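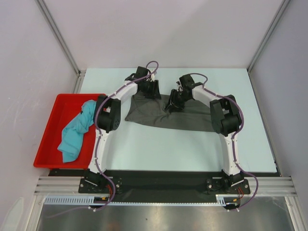 Five days on foot, Uteder to Rorkano

March 2019

I have wanted to write this up for months and kept putting it off, mostly by going for more walks. So, last September I walked from Uteder to Rorkano in five days, alone, with a small pack and a paper map, and I have been talking about it to anyone who sits still long enough. My family has asked for a break. You get it instead!

The path starts behind the bus station in Uteder, which is a terrible place to start anything. There's a chain-link fence, a row of recycling bins and one yellow arrow painted on a pole. I walked past it twice. Then you cross a road, go up some steps, and within ten minutes you are in beech woods with the light coming down green all over you and the traffic completely gone. I laughed out loud. I had taken the early bus and eaten a squashed roll for breakfast and there I was, in the middle of it already.

Day one is short and flat, and I'm glad, because I had packed badly. I brought a hardcover book. I brought a full-size bottle of shampoo! By lunch I was reading as fast as I could so I could leave the book somewhere, and I did leave it, on the shelf in the first guesthouse, with forty pages still to go. If you've read the one about the lighthouse family and know whether the younger sister comes back, please write to me.

Day two goes up. The high point of the whole route is 881 feet, which I know will make mountain people smile, but the path climbs straight from the river with no bends at all and I felt every foot of it. On top there's a bench facing the wrong way. It looks into a hedge. If you stand on the bench (I did) you can see over the hedge and down the entire valley, with the river Wirna looping around through the hay fields like somebody dropped a ribbon. I stayed up there an hour and ate most of the next day's food.

My clothes system, for those who asked: one set to walk in, one set to sleep in, and a sink wash every night. Roll the wet things in a towel and stand on the roll before you hang them up. It's the best trick I know and I learned it on a school trip. I used to carry four shirts on walks like this and now I carry two, and I don't miss the others one bit.

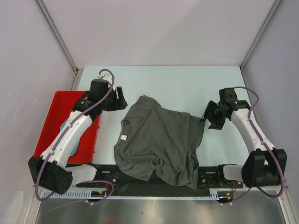 Do you have to book the Wirna ferry ahead of time?

You can just turn up on weekdays, ring the bell on the landing and wait, but on weekends it's better to call the evening before.

I crossed on the third morning with two bicycles and a very calm goat. It takes five minutes and I could have gone back and forth all day. The water was brown and fast from the rain, and the boat runs along a cable, so it goes sideways the whole way over, humming. On the far side the path turns left along the dike and stays there for 10 miles. I had been dreading this part. A dike is a dike, I thought. But I ended up loving it — the herons, the sheep who would not move, the long straight line of it with nothing to decide. I sang. I went through every song I know all the words to, and then the ones where I only know the chorus.

Now, the food. In the village after the dike there's a tiny noodle place called Lý, with a handful of tables and steamed-up windows, and I had been walking in drizzle since two o'clock. I ordered the beef soup. Then I ordered the beef soup again. It had so much lime and fresh herb in it that my whole face woke up, and the bread they bring on the side is warm and crackly and meant for sharing, I think, though I had no one to share it with and finished it. I have tried to make that broth at home three times since. The third was close! I think I'm being too shy with the star anise.

Day four was rain, all of it, and I don't have a lot to say about day four. The hood of my jacket leaks at the seam. There was a nice barn.

The last day comes into Rorkano from the orchard side, and in September the apples are just about ready, so the air smells sweet and a bit sour from the ones on the ground. A farm had put out a crate by the gate with a coin box. I bought two and they were small and ugly and so crisp they made my teeth hurt. Then there's a lane, then houses, then all at once a square with a fountain and people having coffee as if it were any other day. I sat on the edge of the fountain with my boots off and felt about nine feet tall.

I'm going back this fall to do it the other way around, Rorkano to Uteder, so I get the hill on the fourth day with stronger legs. I'm bringing a paperback, and I've already sewn up the hood.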